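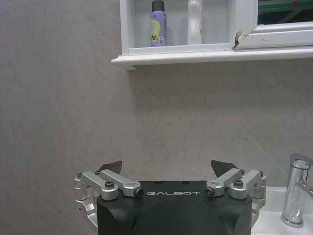 Winter care of running rigging

Members of the Whitfield sail training fleet are reminded that ropes taken ashore should be cleaned before storage. Soak each line overnight in cool fresh water with a little mild soap, and rinse it until the water runs clear. A pressure washer should not be used, as it drives grit into the core.

Hang lines in wide loops over a smooth rail, out of direct sunlight. A rope of 45 metres may need two rails – never a single nail.

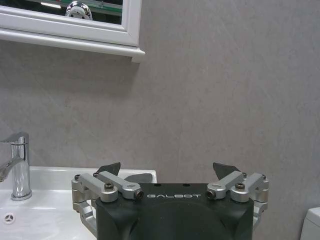

Blocks and shackles

Wash out salt with warm water and turn each sheave by hand. Stiff sheaves should be set aside for inspection. Tarnished bronze may be cleaned with a paste of salt, flour and vinegar, left for ten minutes and rinsed well.

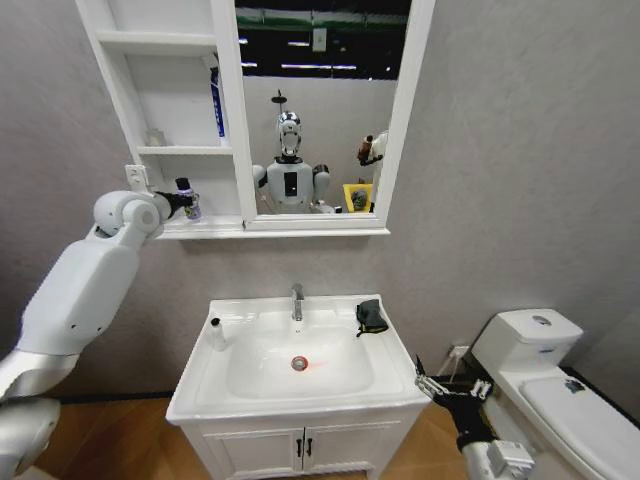 Mavis Escobedo writes that a soft toothbrush reaches the threads of a shackle pin better than a rag, and that she ties every pin to its own shackle before washing.

Grease the threads lightly once they are dry, and wipe away any

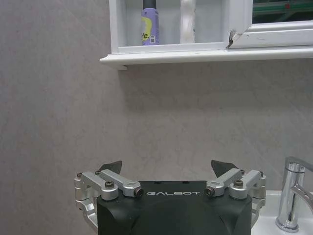 excess before the fittings are bagged. Label each bag with the mast and the side of the ship. All gear should be returned to the rigging store by April.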